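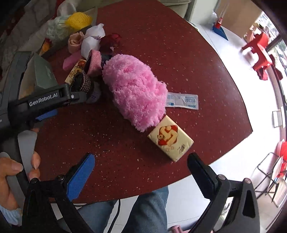
Soft goods on the red table, both grippers in. Pink plush in the centre, tissue pack at its lower right end.

May, home session, notes typed up after lunch

Target for this batch was 100 usable takes of "sort the soft stuff into the container." We have 60. The other 40 either got scrapped at the table or I scrapped them on playback, and I would rather report 60 than pad it the way the April batch was padded.

What I keep coming back to is the pile. Everyone at Clarkholm likes the cluttered starts, the reasoning being that clutter teaches the policy to cope with clutter. Maybe. What I see on playback is a person who knows where everything is, reaching for the easy thing first. The rolled cloths and the fluffy pink item go early nearly every time. The flat packet and the tissue packs get left for the end, when there's nothing on top of them. So the set claims to cover picking flat things out of a mess and mostly covers picking flat things off a bare tabletop. That's a different skill and we should stop labeling it as the same one.

Tissue packs again: glossy wrapper, not much to pinch. Two kinds of failure worth keeping apart. (a) Fingers close on the crinkled end and the pack spins away. (b) Fingers come down flat, push it toward the edge, operator saves it with the other hand. Type (b) gets marked as a success under the current rule because the pack ends up in the container. I don't agree with the rule. Granetti's answer is that a save is also useful behavior. Fine, then give it its own tag.

Operator was sitting on the near side. Wrist angles are all low and all from the same direction. Next time: half of the takes standing, and move around to the curved side.

Tabletop: dark red with pale flecks. I worried the speckle would upset tracking. Dinu processed the first chunk and says tracking held. I'd believe it more if I had seen the jumps plotted and not just the word "held." Window glare on the floor tile bothers me more, especially when the right-hand unit swings out wide. Pull those takes first.

Cable: keep it off the table edge. One take scrapped for a tug.

Counts for the shared sheet:
usable takes today 60
running total, soft goods 709
running total, all household tasks 3592

About that last number. It went into the Predar slides as "3592 diverse demonstrations." Diverse how? Same handful of rooms, same few pairs of hands, and the 709 soft goods takes come from almost 100 layouts that differ by somebody shuffling the pile. I asked for a held-out room in March and still don't have one. Until there is one, the success curve only tells us it does well on tables it has seen.

To do
- retag all type (b) saves, today's batch first
- write the starting layout on a card BEFORE the operator looks at the pile, and fix the pick order on at least half
- ask Dinu for the tracking plots, raw
- try the netted yellow ball against the mint mesh bundle, ten takes each, nothing else out. I suspect the fingers snag in the mesh and we're counting snags as grasps
- recheck the blue pads for lint before the next session

Not training on this batch until the retag is done.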